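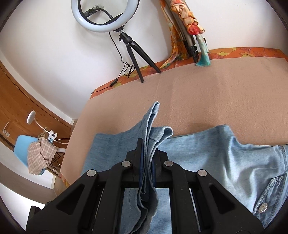

Manuals > Cludilix Table Console > Owner's Guide > Section 4

Overview Unpacking First Game House Rules Errors Contact

4. Setting up your first blackjack night

You should have finished Section 3 by now, with the console plugged in and the shoe connected. If you skipped Section 3, the console will find a way to let you know.

4.1 Set the clock

1. Hold the Deal button until the display lights up.
2. A new console shows the date as Dec 31, 1999. Leave it that way if you like, but the night's results will be filed under a party you didn't host.
3. Turn the dial to the right year and press Deal. Month and day work the same way. The dial is slow between March and November and we have stopped apologizing for it.
4. Press Hold to save.

Note: The clock runs on a coin battery under the left foot. Unplugging the console won't reset it. Taking off the foot to see what's under there will.

4.2 Add your players

1. Press Seats. The console takes up to seven.
2. Enter a name for each seat. Long names get shortened on the display, so Fereshteh Ahmadpour becomes FERESHTEH AH, like someone who has just understood the rules.
3. Give each seat a starting stack. The factory setting is 2000 play chips, enough for an evening of sensible betting or one hand of the other kind.
4. Press Hold to lock the seats. Latecomers can be added between rounds but never during one, however much they point at their watch.

Caution: The console keeps track of play chips only. It does not handle money, owe money or remember who said they were good for it. If you're thinking of playing for cash, check your local laws first.

4.3 Choose the house rules

Three rule sets come loaded: Flindel, Gruvumberg and Kazemi. You can switch between them from the Rules menu before the first card is dealt.

Flindel is the plain one. The dealer stands on every 17, and a blackjack pays three to two. Start here.

Gruvumberg makes the dealer hit a soft 17. This favors the house slightly, and the house tends to bring it up.

Kazemi adds late surrender – giving up half your bet after the dealer checks for blackjack. It's the most forgiving of the three and also the one that causes the most discussion.

1. Turn the dial to the set you want.
2. Press Deal once to read the summary. It scrolls, at its own pace.
3. Press Deal again to accept.
4. Set the table limit. The default maximum bet is 300. Set it lower for beginners. 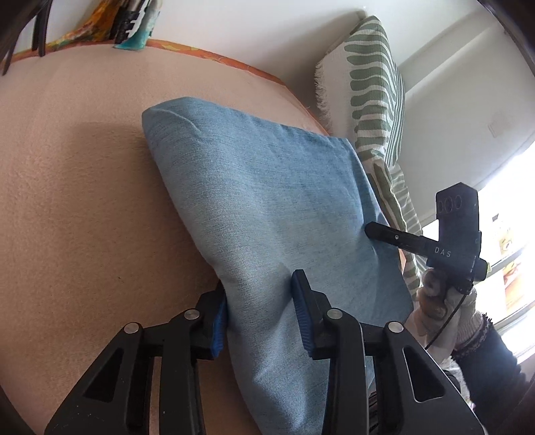 Fig. 4-2. Light blue denim cushion.

4.4 Test the shoe

1. Load the decks face down with the cut card at the back.
2. Close the lid until it clicks. There is one click. A second click is a different part and you should call us.
3. Press Test. The shoe feeds five cards and reads them aloud.
4. Compare the cards with what you heard. If they match, put them back and shuffle.
5. If they don't match, wipe the reader window with a dry cloth and run the test again.

Error 448 means the shoe has counted a card it believes it has already seen. Recount the decks by hand before blaming the reader, and check the box lid, your sleeves and your brother-in-law's sleeves.

Note: Sleeved or plastic-coated cards may feed in pairs. Use ordinary paper cards in the standard size.

4.5 Deal a practice round

1. Press Rules, then Practice. Bets made in practice don't touch anyone's stack.
2. Play at least one full round with every seat filled.
3. Press Hold for two seconds to leave practice. Forgetting this step has produced some remarkable winning streaks.

Section text by Farzad Hashemi. Voice prompts are covered in Section 5, including how to turn them down.

Filed under: Table Games, Setup, Play Chips Only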